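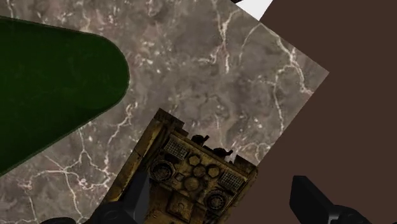 Pevine wrote in to ask if vinegar is really so bad for a marble top, as her mother has wiped everything with it for years. Yes, please stop with the vinegar! Lemon juice and wine do the same harm. The acid eats the polish and leaves a dull spot, and no cleaning will bring the shine back.

For every day I use warm water with a few drops of mild dish soap and a soft cloth. Then I wipe again with clean water and dry it well. If you leave soap on the stone, it makes a film after some weeks, and people think the marble has become old.

Oil stains need more patience. Mix baking soda with water until it is thick like yogurt, put it on the stain and cover it with plastic wrap. Leave it until the next evening. A dark ring of butter in my kitchen needed this two times.

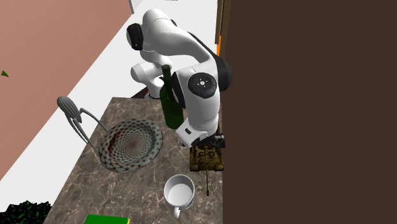

Dull spots from acid are another matter. For a small one you can buy marble polishing powder and rub it with a damp cloth, always in small circles. For bigger damage some people sand by hand, first with 300 grit and then with 600, but I would try this only on a piece you don't love - it is easy to make a hollow.

Sealing I do each September. Put a little water on the stone and wait 13 minutes. If the place goes dark, it is time for sealer. Open the window, spread it thin, and take off what is left before it dries. 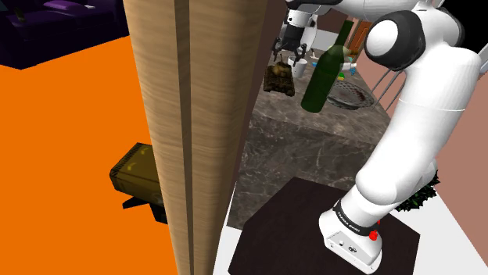

Chidiac

Last thing, about hot pots. Marble can take some heat, but a quick change can crack it, so keep a trivet near the stove. A folded towel is also fine, if it is dry.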